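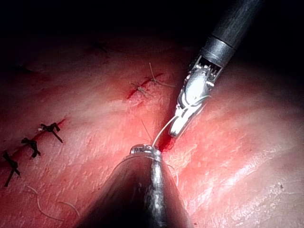

Progress report to the Walthorpe Fund: Suturing Practice on Tissue
Reporting period: second quarter
Prepared by: Sharada Menon, Project Lead
Grant reference: 1203

Summary of the period

Work in the quarter concentrated on needle and thread handling on moist tissue. The sessions planned in the original proposal were held, with the exception of one Sunday session, which has been moved to July. Spending remains within the agreed budget.

Suturing exercises

Fourteen practice sessions were completed under the supervision of Dr Erasto Rashidi. Trainees began with single stitches and moved on to passing the thread between two instruments close to the tissue surface. White thread has been adopted for this stage, as trainees found it easier to follow against red tissue, particularly where blood collects at the entry point.

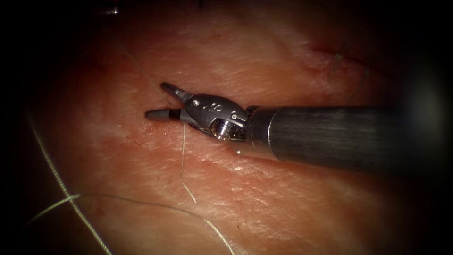 Dr Styliani Panagiotou has revised the written guidance on slack thread. Trainees are now asked to note where the free length lies before opening or closing the jaws, and to keep loops clear of the wrist of the instrument. The guidance also covers lighting, following comments about glare from polished metal.

Matters outstanding

Seven trainees have yet to complete their assessment. The second order of thread from Panicker arrived short and the balance is awaited. Dinesh Fernandes will submit the revised spending table separately.

Next period

Assessments will resume in July. The Fund's agreement is requested to carry the unspent travel allowance forward.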